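## 4. Where Soft Toys Go: The Bed as a Sorting Surface

### 4.1 Scope of this section

Section 3 dealt with hard toys and the floor. Soft toys were coded separately because they follow a different path through the home. They move between the bed, the sofa, the car and the wash, and they come back to the bedroom more often than blocks or puzzles do. In the Tusodell diaries, the entries for soft toys name a bed as the place of pickup or drop-off more than any other piece of furniture.

The material comes from 11 households in the Cornside apartments. Each household kept a tidying diary and let us visit the bedroom where most of the toys were kept. The diaries gave 337 usable entries, of which 185 mention at least one soft toy. An entry was usable if it named the thing that was put away, the place it came from and the place it went. Entries that only said "tidied up" or "did the bedroom" were left out, as were entries for clothes unless a toy was moved in the same round.

We use "soft toy" for any stuffed figure small enough to be picked up with one hand. Large floor cushions shaped like animals were coded as furniture. This decision was made late, and a few diary entries had to be recoded by hand. Normand Chan did the second coding for this part of the study. Where the two codings differed, the entry was discussed and one code was kept.

### 4.2 Containers

Households put soft toys in open baskets, fabric bins, drawers, lidded boxes, and in one case a hanging net. Open baskets were the usual choice in rooms where an adult did the tidying. Lidded boxes were bought for the same purpose but tended to drift toward other uses. Two respondents wrote that the lid had been put under a bed and stayed there, and the box then worked as an open bin anyway.

Perforated plastic baskets came up often in the free-text answers. People liked that a toy could be spotted through the side of the basket, and that a basket could be wiped clean. Complaints were mostly about size. A rectangular basket that fits on a closet shelf is filled by a few stuffed animals, and the last ones in sit above the rim. One parent wrote:

> The basket is fine for the little fruit ones. The dog and the big rabbit have to go on top and then they fall off when I carry it.

Small food-shaped toys did well in this kind of container. They are short, they have no long arms or ears, and they can be dropped in without being arranged. Several households had sets of stuffed fruit and vegetables and kept them together, even where the rest of the toys were mixed. The sets were also easier to check at the end of the day. A missing carrot was noticed and looked for, while a missing bear from a pile of bears was not.

Handle cutouts in the end walls were mentioned less than we expected. Most adults carried the basket by the rim. Children pulled it by the cutout, usually across the floor.

### 4.3 Using the bed

We had planned to treat the bed as a place where toys are left. The diaries made us change this. In many entries the basket itself is put on the bed, the toys are gathered around it, and the sorting is done there. Three things were mentioned in favor of working this way. The bed is higher than the floor, so there is less bending. It is also the largest clear surface in most of the rooms. And a toy that misses the basket lands on something clean.

Against this, a mattress gives way under a basket. It tilts when someone sits or leans next to it, and a light basket will slide toward the dip. Respondents with fitted sheets pulled tight had less to say about this than those who worked on top of a comforter. We did not measure mattress firmness and cannot say how much of the difference comes from the bed and how much from the bedding.

Bedding color was raised by several respondents without our asking. On plain gray or white sheets, bright toys are easy to find. On printed children's bedding they are easy to miss, and one household reported making the bed with a toy still under the top sheet "most weeks." The follow-up form now has a line for bedding pattern.

Pillows were a second hiding place. Toys tended to end up between the pillow and the head of the bed, especially where the bed stood against a wall or a run of cabinets. We coded these as "head gap" finds. They were nearly always found when the sheets were changed and hardly ever during ordinary tidying.

### 4.4 Toys and the wash

In homes where the washing machine was in or next to the sleeping area, the soft toys and the laundry were handled in the same round. Toys picked up from the bed were looked over, and the ones that needed it went aside for the machine while the others went back in the basket. In homes with a shared laundry room on another floor, the two jobs were separate, and toys were washed less often according to the diaries.

The same basket was sometimes used for both purposes. This was the most common cause of a toy being recorded in the wrong place. A basket would leave the bedroom with toys in it and come back with folded clothes, and the toys would turn up later on top of the dryer or in a linen closet. Chaudhry, the supplier of the storage units in the Cornside apartments, had fitted a low cabinet in some of the bedrooms, and respondents who had one used its top for small items from pockets and bedding. Toys were seldom put there.

Shaggy and looped fabrics were described as slow to dry. Respondents who had toys of this kind kept them out of closed boxes after washing. A smoother plush was put straight back with the others.

### 4.5 Room layout

Figure 2 shows one of the bedrooms. The room is used for sleeping and for laundry, and the bed takes up most of the space. The household's own term for the set of stuffed fruit and vegetables was "the groceries," and the diary uses this word throughout. We kept it in the transcripts and coded it as a set.

The room has a short walking route between bed and machine, along the side of the mattress. The diary has the groceries leaving the basket most afternoons and going back before dinner. A full round in this household covered the bed first and the floor second. Other households did it the other way around, and we found no pattern linking the order to the age of the child.

Panels are numbered from the top.

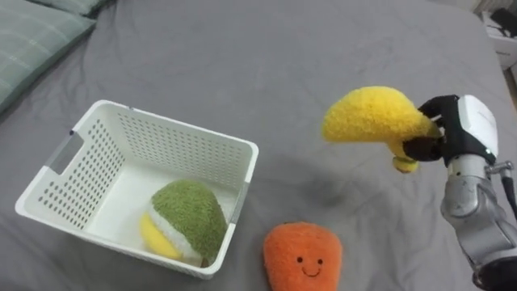
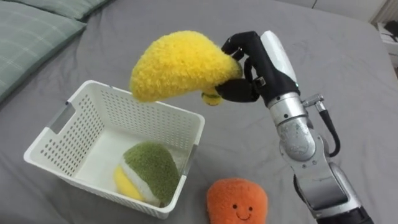
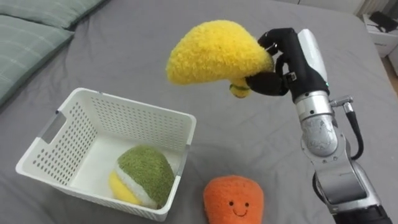
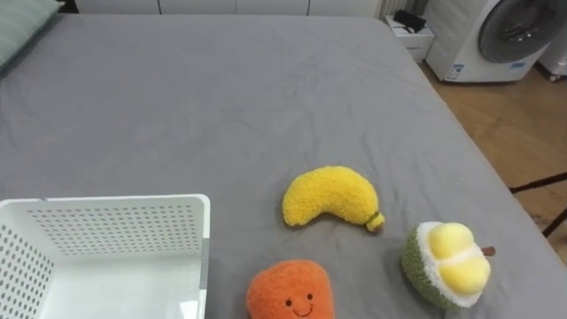
**Figure 2.** Gray-sheeted bed in a Cornside bedroom. Panels 1 to 3: white perforated basket on the bed, with fruit-like and carrot-shaped soft toys in panel 1 and a yellow soft toy held above the bed in panels 2 and 3. Panel 4: wider view with radiator, small white nightstand or cabinet, and front-loading washing machine.

### 4.6 Limits

The diaries were kept by adults, so tidying done by children alone is underreported. The households also knew that we would visit, and some of them said that they had cleaned up beforehand. Storage that was bought during the study was coded from the day it was first mentioned, which may be later than the day it was first used. The Prornonum sample, collected with a shorter form, does not separate beds from other raised surfaces and is left out of this section. It is used again in Section 5 for the comparison of shelf heights.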